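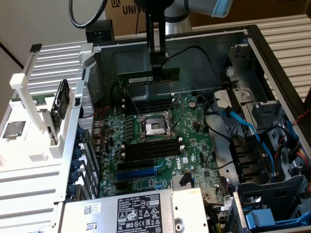

A green memory module above the slots on a Dell motherboard.

Lists > Panley Harriers > Members' list > Archive

July 2018
Posted by the relay secretary, Panley Harriers

Re: Tratance Relay, who's in?

Hello all,

Answering on the list because three people have now asked me the same things privately, and the more of you who get hooked on this race the better!

> I joined in the spring and have only done the Tuesday-type steady
> runs and one parkland 5k. Is the Tratance Relay too much for
> someone like me? I saw 11 legs mentioned and 12 names on the old
> sheet, so I wasn't sure how it works. Also, do we have to run in
> club colours, and is it really all off-road? My shoes are very
> much road shoes.

No, it isn't too much, please put your name down. There are 11 legs and we take 12 runners, so there's one reserve who gets a lift round with everybody else, eats most of the flapjack and very often ends up running after all (I was reserve my first year and did leg four in a borrowed vest two sizes too big. Loved it).

The legs are all different. Leg one is flat along the canal and goes off like a rocket. Leg six is the Surkevero climb, which people moan about for weeks and then ask to do again. Leg nine is the short one, mostly lanes, and it would suit road shoes perfectly well. If you fancy that one, say so early as it always goes first.

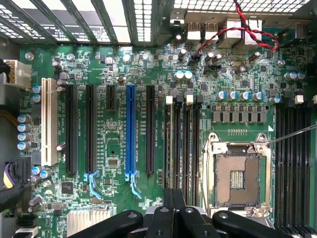

Vests: yes, club colours, it's in the rules and the marshals do check at the changeovers. I have a bag of spares in small and medium, plus one large with a hole under the arm. Race numbers go on the front and the baton is a wristband these days, so no more dropping it in the ford.

We did a recce of legs five to seven in June and the path after the second stile was badly overgrown, nettles to the waist in places. Long socks if you're on leg five. I'd love to do another recce of the last two legs, which have changed to avoid the new houses. Anyone up for it? It's a lovely bit of running, all beech woods and then that long drop down to the finish field with everybody shouting.

Entry is paid by the club. Petrol for the minibus is shared out on the day, and last year we came 20th, our best placing since 2000, with a team that had four first-timers in it. So there!

What I need from each of you is a recent 5k or 10k time (a guess will do), any leg you'd like, any leg you'd hate, and whether you can drive. The Jafarzadeh Cup for mixed teams is on again too, so if we get enough names I'd really like to put in a second team.

Reply to me or to the list, I don't mind which.

See you on the track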